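THEA 214: Stage Management and Musical Production
Handout 6: From First Read to Tech

Instructor: Xiuying Duan
Studio assistant: Zeyu Song
Office hours by appointment, Kallness Hall

Reading for this unit: course packet, chapters on rehearsal planning and calling. Bring your copy of the Oakley script to every session. We use it for all the exercises below, and you can't do them from memory.

1. What the unit covers

A musical has three sets of rehearsals running side by side: music, dance and scenes. In a play the director sees nearly everything. In a musical the music director may have half the cast in one room while the choreographer has the other half down the hall, and the stage manager is the person who knows who is where. Most of this unit is about keeping that information straight and passing it on.

The show we use is Oakley, a two-act family musical with a cast of adults and children. It has a small-town setting, a school pageant in the second act and more quick changes than you would expect from the script. Some of them are marked. Several are not, and finding them is part of Exercise 1.

2. Breaking down the script

Read the script once without a pencil. On the second reading, divide it into French scenes. A new French scene starts each time a character enters or leaves. Give each one a number, a page range and a list of characters. Songs get their own line on the chart even when they fall inside a scene, since they are rehearsed apart.

Mark the following in the margin:
Entrances and exits, with side if the script gives it
Props carried on or off
Costume changes, including hats and coats
Any sound or light change named in the dialogue
Underscoring, with the line where it starts and the line where it ends

Underscoring gets missed every year. If a character speaks over music, the actor's pace is tied to the conductor, and that scene needs a pianist in the room from early on.

3. The rehearsal calendar

Start at opening night and work backward. Put in the fixed dates first: opening, previews, the dress rehearsals, tech, the sitzprobe (the first time the singers work with the full orchestra, seated, with no staging). Then put in the actor conflicts. Whatever is left is your rehearsal time.

Teach the music before the dance. A chorus that is still learning notes will drop them as soon as its feet move. For Oakley, the pageant number should be learned at the piano in the first week and staged in the second. Child performers have shorter calls and need a school-night cutoff. Put the cutoff on the calendar in writing so that it isn't argued about at 8:30 in the evening.

Daily calls go out by 6 p.m. the night before. A call lists the room, the time, the names and the pages. "Act Two people" is not a call.

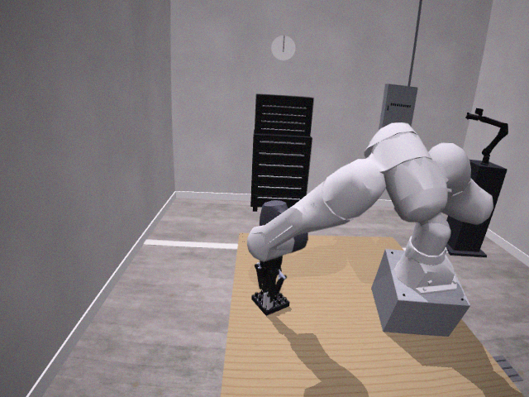
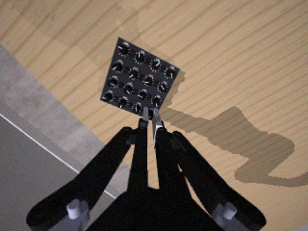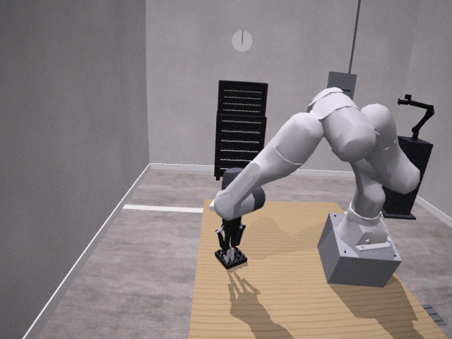

4. The prompt book

Your prompt book is the record of the show. Another stage manager should be able to open it and call a performance. Script pages go on the right and blocking on the left, in pencil until the show is frozen. For a musical, decide early whether you will call from the script or from the piano-vocal score. Many stage managers use both and change over at each song. If you do, put a clear flag on the page where you change.

Number the light cues and letter the sound cues. Leave gaps in the numbering, as the designer will add cues in tech. On the Vasis production, which we look at in class, the final book ran to 471 cues, and Yuzhen Kang, who called it, re-copied the whole second act after the second dress. Her book is on reserve. Look at how she marks standbys: one box for a group of cues, placed well ahead of the first.

5. Calling to music

The order of words is always the same: "Lights 85, go." Nothing comes after "go" and no one on headset says the word in conversation. In a song, the cue usually falls on a beat and not on a lyric. Singers come in late or skip a line. The bar still arrives. Count from the score and breathe before you call.

If you don't read music, you can still call a musical. Learn to count bars, learn what a repeat and a vamp look like, and ask the music director how long each vamp can run. A vamp over a scene change stays open until you tell the conductor the change is complete, so agree on the signal before tech.

6. Exercises

Exercise 1. French scene chart for Act One of Oakley, with all costume changes marked. Typed.

Exercise 2. A rehearsal calendar for 5 weeks, ending at tech. Use the conflict sheet handed out in class. Tươi Trình and Zixuan Zeng are listed on it twice because both are double cast.

Exercise 3. Prompt book pages for the pageant number, with cues placed from the recording. Be ready to call them aloud in the Reltholm Studio with Zeyu on the board.

The three exercises together are worth 200 points. Late work loses a tenth of its points per class meeting. Calling can't be made up outside the studio, so see me in advance if you have to miss it.

Next handout: tech week, paper tech, and reports.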